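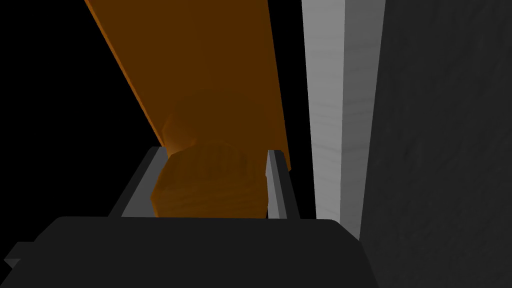 I've spent half of June on the Rulline budget, so forgive me if I go on a bit! We set aside 3000 for the simulation side and I nearly put the lot into faster machines. Then Dendolbridge sent their quote for extra room models – bathrooms, mostly, with props to pick up – at 50 a room, and I changed my mind. I'd take 30 new rooms over a quicker computer any time, and that still leaves half the pot for the Jadomska licence (502, paid up front, ouch) and a bit put by for repairs.

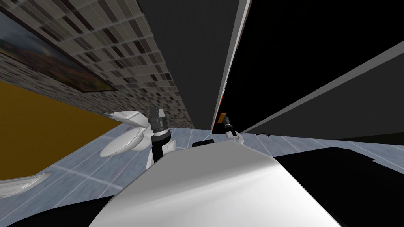 Should we buy a real arm before the simulated work is finished?

I'd wait. Prices change, and we'll choose better once we know what reach and grip we need. The Trevor office has offered us bench space for the autumn, so get your wish lists to me before then.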